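Stop Buying Grippers With Your Eyes
By Genalyn Samonte
November
3 min read

I've spent most of this month arguing with people about fingers. Robot fingers, I mean. At Clilitz we had 2 gripper models to choose between for our tidying project, and everybody in the room already had a favorite before we'd run a single trial in the simulator. It was always the slim one from Mirnover (it does look great, I'll give it that!). The Manalastas gripper is chunkier and a bit homely, and I think we should have picked it on day one.

My case is pretty simple. We compare grippers on spec sheets – force, stroke, weight – and then we bolt a camera somewhere near the wrist and hope. But the camera and the gripper are one purchase. If the fingers eat up the view at the wrong moment, your controller is guessing, and all that lovely force control is being spent on a guess. I'd take a weaker hand I can see past over a strong one I can't, any day of the week.

People tell me the overview camera will cover for it. Sometimes it does! It's great for knowing where the chair is. It's a lot less great when you want to know if a fingertip is lined up with a pen, and I wish vendors would show you both kinds of view before they start talking about payload.
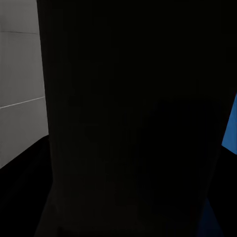
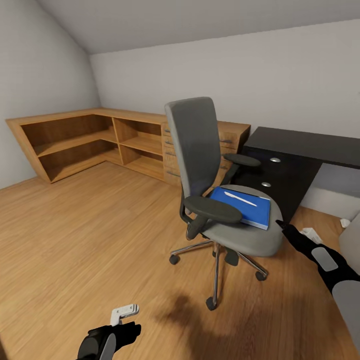 Same simulated room, two very different amounts of information.

Should a small lab test grippers in simulation before buying one?
Absolutely, and start with the camera placement. Swapping a mount in software takes me 6 minutes, and swapping one on a bench eats an afternoon. Just don't trust the simulator on friction or squishy pads, and save those questions for real hardware.

Now, the folks at our Gendville office will say I'm being unfair to the slim fingers, and they've got a point about tight spaces. They ran 22 grasps in cluttered drawers last Sunday and liked what they got. Fine. I still want to see those same grasps with the wrist view playing next to them, and so far all I've been sent is a spreadsheet. I've asked again, and I'm bringing my own camera mount files to the next call.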